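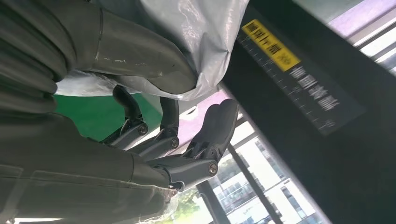
Noémie Beaudoin asked last time why the cost of a parcel route is worked out per stop and so rarely per mile. The short reply is that in a town the van spends most of its day standing still. Today's notes go through the Penner exercise with that in mind.

Session 13: the last mile

The Drunotville depot sends out up to 900 parcels a day. In December the figure is 3000. Vans, drivers and streets stay the same, so the extra load has to be met by longer shifts or by pick-up points.
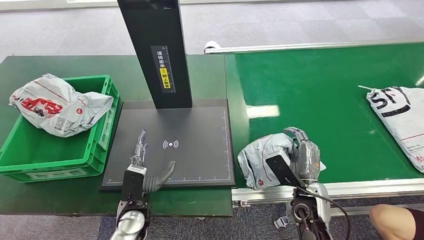 Volume matters more than weight when a van is filled. Boxes stack, and their size is known before loading. Soft packaging is harder to plan for: a crumpled plastic mailing bag lying over the rim of a crate has no fixed height or width – allow for this in question 2.

For next session
Read the Vinduton case, pages on failed deliveries only.
Work out the cost per stop for Tuvell, with and without a pick-up point.
Bring your figures on paper.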